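Sat 21 July
Bench 2, hand-held gripper pair, towel folding station. Entry: M. Yagi

Pad mounting screws rechecked on both grippers after 47 folds. Left unit had 2 loose at the outer pad. Retightened, paint-marked, no threadlocker yet. Jaw zero redone on both units afterwards; left had drifted 8 counts, right was fine.

Grey grid mat stays square to the rails. Basket goes on the left with its handles near and far. Don't move the table clamps without redoing the extrinsics.

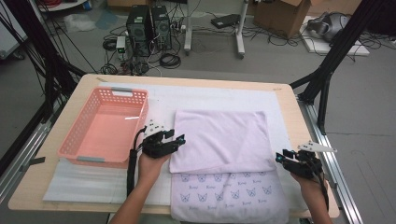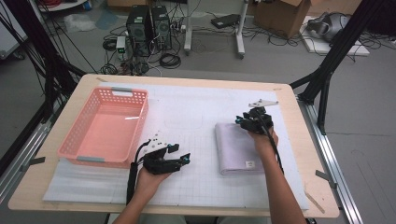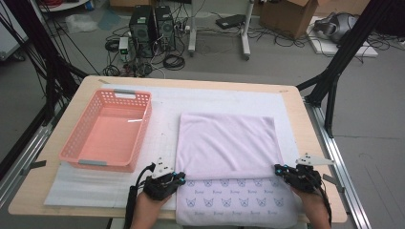
Lavender towel and pink basket, Plarkness layout.

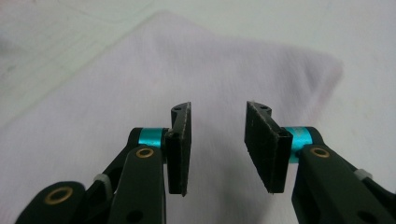

Stotley Workshop, Manipulation Tools Group

Bushings: wiped down, dry lube only. No play felt at the front arms. Rear arm cable ties to be snipped and replaced if the tails start catching on terry cloth.

Pads: scuffed but flat against the straight edge. Thin lighter seam along the outer edge on the right one. Keep this set until the next Ritberg order arrives. The April set was binned too early.

Cables: strain relief at the wrist moved back 90 mm on both sides. Less tug on the marker plate when the arm is extended.

To do: log jaw zero at start of shift, print spare marker plates, ask Kumarasinghe for the shorter leads.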